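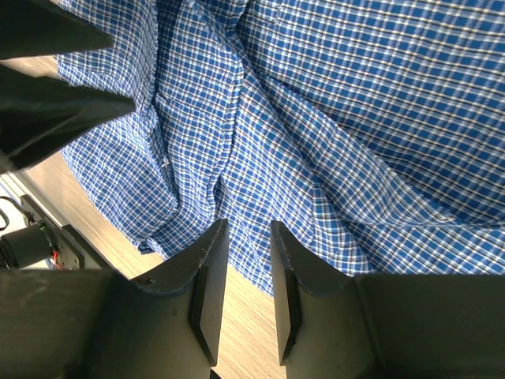 Meenakshi Kandasamy wrote in to say that my last post on shirt fabric got shrinkage wrong, and that a cotton shirt doesn't shrink once and then stop. Hers kept getting shorter for a year. She measures from the collar seam to the hem, which is the right place to measure, and her numbers were better than mine.

I went back to my own notes, and she has a point. I had been treating shrinkage as a single event. There are at least two kinds, they run on different schedules, and the care label doesn't separate them.

## Relaxation shrinkage

Woven cotton is finished under tension. The yarns running the length of the cloth (the warp) are held tight on the loom and pulled again through washing, dyeing and drying at the mill. The cloth leaves the mill longer than it wants to be. The first time it gets properly wet with no tension on it, the yarns relax, the crimp comes back, and the length goes down.

Most of this takes place in the first wash. Width changes much less, which is why a shirt that has shrunk usually fails at the sleeve and the tail while the chest still fits.

Mills know this and compress the cloth mechanically before it is cut. A shirt made from cloth treated that way may lose one percent or less. A shirt made from cloth that skipped the step can lose five or more. You can't tell which you have by touching it.

## Progressive shrinkage

The second kind is slower and comes mainly from tumbling. Agitation lets the yarns shift against each other and settle closer together. Heat alone does less than people think. What does the damage is movement combined with the last stretch of drying, when the cloth is going from slightly damp to bone dry.

This is the part I left out. Mitsuko Ichikawa, who taught me to sew and still checks my seam allowances, had penciled "and the dryer?" in the margin of my printout. I read it as a question about temperature.

## The test

I had three shirts in plain-weave cotton from the same Culwood order, same size, same cloth, different colors. Color may matter, since dye processes differ, and I have no way to control for it. I marked each one with a basting thread down the center back, 500 mm long, and washed them together at 30 °C. The only difference was drying.

- Shirt A: hung on a line.
- Shirt B: tumbled on low, removed while still damp, hung to finish.
- Shirt C: tumbled on low until the machine stopped by itself.

I ran 16 cycles and measured after every fourth one. Each shirt was laid flat, smoothed by hand without pulling, and left for an hour before measuring.

| Cycles | A (mm) | B (mm) | C (mm) |
|---|---|---|---|
| 0 | 500 | 500 | 500 |
| 4 | 491 | 490 | 486 |
| 8 | 491 | 489 | 482 |
| 12 | 490 | 488 | 479 |
| 16 | 490 | 488 | 477 |

My measuring error is one millimeter either way, so the later changes in A and B mean very little. C is another matter. It had lost 4.6 percent by the end and was still going. On a shirt 780 mm long at the back, that comes to 36 mm, enough to pull the tail out when you reach for a shelf.

The gap between B and C surprised me. Both went through the same machine on the same setting. Shirt B came out early each time, by 31 minutes on average according to the dryer's timer. I would not have guessed that the end of the cycle accounted for most of the difference.

## Things I got wrong along the way

The first set of marks was done in fabric pen and had washed out by cycle two. I restarted with thread and rebought nothing, so all three shirts had two line-dried washes before the zero row in the table. That means the first-wash shrinkage is undercounted, possibly by a lot. Read the table as a comparison between drying methods and ignore the absolute figures.

I also left shirt C in the drum overnight after cycle nine. I measured it the next morning out of curiosity and it was within a millimeter of the previous reading, so I let it stand.

The tape was a problem too. Rima Hijazi lent me a steel rule after I found that my cloth tape had stretched, reading 2000 mm against a true length of nearly 2010. All the figures above were taken with the steel rule. Anything I published before this post was taken with the tape, and I have added a note to those pages.

## Ironing

You can get some of the length back. Steam the shirt until it is damp through, pull it lengthwise with both hands, and iron along the warp while it is under tension. I recovered 7 mm on shirt C this way. One wash took 5 of them back. If you iron every time you wear the shirt this is worth knowing, and if you don't it isn't.

## What I do now

Line dry if the weather allows. Otherwise tumble for 20 minutes on low and hang the shirt on a wide hanger with the top button done up. The collar dries flatter and the placket doesn't need much pressing. For shirts I plan to alter, I wash and fully dry them three times before touching the hem. I used to do it once, and I have two shirts in the closet with sleeves that show the result.

Meenakshi uses a moisture-sensing dryer and asked whether the "damp" setting stops early enough. I don't own one. If anyone has a before-and-after measurement from one of those, with the mark in thread and the cycle count written down, send it and I'll add a column.

Next up is twill, which has a different crimp and should behave differently. The cloth is on order and is supposed to arrive in April.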